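Newsletter > Round the House > Bathrooms

The great bottle cull (or, how I got my bathroom corner back)

I promised last month I'd finally tackle the bathroom, and a few of you wrote to ask whether I had, so yes! I have! It took most of a rainy June morning, two mugs of tea and one phone call to my sister, who refused to come and help but was quite happy to listen to me read out ingredients.

You know how it goes. You buy a shampoo, you don't like it much, you buy another one and the first one just stays there. Then somebody comes to stay and leaves theirs behind. I pulled out everything we owned, from the cupboard on the landing as well, and lined it all up on the bedroom floor on an old sheet. 31 bottles and tubes, for a house of three people. I did go a bit quiet after that.

My first rule was that only things used every week could go back in the tiled corner. So that's the deodorant, the green bottle, the one with the purple cap and the big pump with the blue top, which I will defend to the death because you can work it with your elbow.
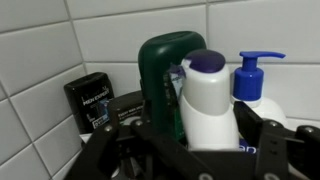
What I did with the rest

Anything with a dribble left in it got used up or rinsed out for recycling. Doubles went into a shoebox on the landing with DO NOT BUY MORE written on the lid in marker pen (it's working so far, touch wood). Unopened things went in a carrier bag for the collection at Ternwood, who were very nice about it and didn't ask why I had four conditioners.

Then the cleaning. I'm a great believer in doing tiles from the bottom up, because my mum did, and I've no better argument than that. Warm water, a squirt of washing-up liquid, an old toothbrush for the grout, then over the whole lot with a dry cloth. The grout is grey anyway, bless it, and forgives a great deal. I did the pillar too while I was in the mood, all the way round, which I don't think I'd done since we moved in.

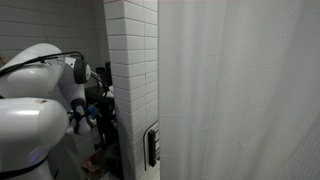
White tiles, grey grout, and not a grout pen in sight.

On to the shelf. Ours is a dark little unit that fits into the alcove, with a cubby underneath, and for years I treated the cubby as a sort of cave. Now it's for the bigger bottles, and the ones that are happy standing on their caps do so, which means no more shaking and swearing when they're nearly finished. Everyday things live along the top. I leave a bit of room at the right-hand end for a folded flannel, and the green flowery towel has its own rail on the wall beside it. It's an old towel and the pattern has faded terribly but I can't part with it, it's the only one that dries properly.

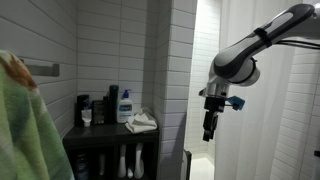

Fengying Jiang wrote in after my last piece to say she puts a tray under everything on her bathroom shelf, so she can lift the whole lot off in one go and wipe beneath it. She says an old baking tray does the job as long as it isn't rusty, and that she changed hers for a plastic one after it marked the paint.

I like this very much and I'm going to measure up tonight. If you've got a tray tip of your own, or a good home for half a bottle of coconut hair mask, drop me a line before the next issue. I'm doing the airing cupboard next and could use the moral support.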